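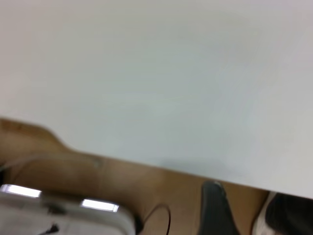

Dosberg Shared Workshop
Arm build group - minutes of the April meeting
Wednesday, 7.15 pm, back bench

Present: Holger Sundqvist (chair), Zulema Espinoza (minutes), Priya, Tom W, Tom H, Maureen, Idris
Apologies: Callum, Bev

1. Minutes of the last meeting

Agreed with one correction. Under item 4 it should say the spare servo was lent to Idris, not to Tom H. Idris has it and will bring it back once his own has come.

2. Matters arising

The lockable cupboard has been cleared and the group now has the bottom two shelves. The key is on the hook by the kettle. Tom W asked that people stop putting the battery charger in there while it is still plugged in.

The letter to Montecinos about the returned gearbox has been sent. No reply yet. Holger will ring them if nothing has come by the next meeting.

3. Arm - mechanical

Tom H reported on the shoulder joint. The play that was there last month came from the clamp and not from the bearing. He has put in a longer bolt and a second washer and the joint now holds its position with the arm stretched out and the test weight on it. He has not tried it for longer than 20 minutes at a time. Priya asked whether the clamp should be remade in metal. Tom H would sooner leave it until it gives trouble. Maureen disagreed and thought it would give trouble at the open evening. Left as it is for now, to be looked at again next month.

The elbow still clicks on the way down. It does not click on the way up. Idris has had it apart twice and found nothing.

4. Gripper and wrist camera

Zulema has refitted the wrist camera on the new bracket. The old bracket let it turn a few degrees every time the wrist stopped suddenly, and the calibration had to be done again each session. The new one has two screws and a lip. Since fitting it she has run the calibration once and it has stayed good over three sessions.

Blur is still a problem when the arm is moving at full speed. There was a long talk about this. Options put forward were more light over the bench, a shorter exposure, or just stopping the arm before each picture is taken. Priya pointed out that the last of these costs nothing and could be done tonight. Zulema said it makes every move slower and she would like to try the exposure setting first. Agreed that she tries the exposure setting, and if that is no good by next month the arm stops for each picture.

Glare was also raised. White or shiny things under the ceiling lights come out as bright patches and the software loses their edges. Maureen has some tracing paper and will try it over the nearest light fitting. Holger asked that it be kept well clear of the tube. Maureen said she would make a wire frame for it.

The finger pads are wearing at the tips. Idris will cut a new set from the rubber sheet. There is enough left for two sets.

5. Reaching under things

Part of the aim for this year is for the arm to pick things up from below an overhang, such as a shelf or a bench top, and this is going slowly. The arm can get there but the planner leaves too little room above the wrist. Tom W has been setting the gap by hand. At 15 mm it caught the edge on the second try. At 31 mm it cleared every time but could not get down far enough to reach the block.

Tom H asked if the camera bracket was what was catching. Zulema thought it was the cable tie behind the bracket. Holger suggested taking the tie off and trying again before anybody changes the software. Agreed.

Loose leads were discussed under this item as well. The planner takes no notice of thin cables, so the arm will drive straight through a loop of wire. Priya would like a rule that cables are taped down or moved before any run. There was some feeling that this defeats the purpose, as the arm is meant to cope with a normal bench. Holger's view was that it can learn to cope with a normal bench after it has stopped pulling plugs out. Rule agreed, five for and two against, to be looked at again in the summer.

6. Software

Priya has moved the control program on to the Grakum board. It starts more quickly and the fan is quieter. Two things do not work yet: the stop button on the screen, and saving a recorded path under a name with a space in it. The red button on the box does work and has been tested by everyone present. Until the screen button is mended, one person is to sit within reach of the red button whenever the arm is powered.

Old recordings are filling the drive. Priya will delete anything from before Christmas unless told otherwise. Anyone who wants to keep something should copy it off by the weekend.

7. Money

The group has £208 left for the year. Approved tonight:

Rubber feet and longer bolts - £8
Second power supply from Nerker - £31
Cable sleeve, one roll - £20

The Nerker supply is the one Idris has at home and he is happy with it. Tom W asked that receipts go in the tin and not on the bench, where they get used to wipe up oil.

Not approved: a force sensor for the wrist. Everyone would like one. Holger asked Zulema to find out whether a second-hand one could be had, and to bring a price.

8. Open evening

The workshop open evening is in June and the group has been asked to show something. Suggestions were sorting coloured blocks, handing out sweets, and drawing. The sweets idea was dropped after a short talk about the finger pads. Drawing needs a pen holder, which Callum has started but nobody has seen. Blocks work now. Agreed to plan for blocks and have drawing as a second table if the holder is ready.

There needs to be a barrier between the arm and the public. Maureen will ask the woodwork group for the low panels they used last year. Tom H to mark the arm's full reach on the floor with tape so that the panels go in the right place.

9. Any other business

Idris asked if the group could have a second evening a month. Holger will check the room book, as the clock repairers have most of the others.

Tom W has lost a 3 mm hex key with a yellow handle.

Actions

Holger - ring Montecinos if no reply; check the room book
Zulema - exposure setting; take off cable tie; price for force sensor
Priya - screen stop button; clear the drive
Tom H - mark reach on floor; keep an eye on shoulder clamp
Tom W - repeat the overhang tests once the tie is off; order bolts, feet and sleeve
Idris - new finger pads; order power supply; return the servo
Maureen - tracing paper and wire frame; ask about panels
Callum - bring the pen holder in, finished or not

Meeting closed at 8.50 pm. Next meeting in May, same place, date to be sent round once Holger has seen the room book.

Z. Espinoza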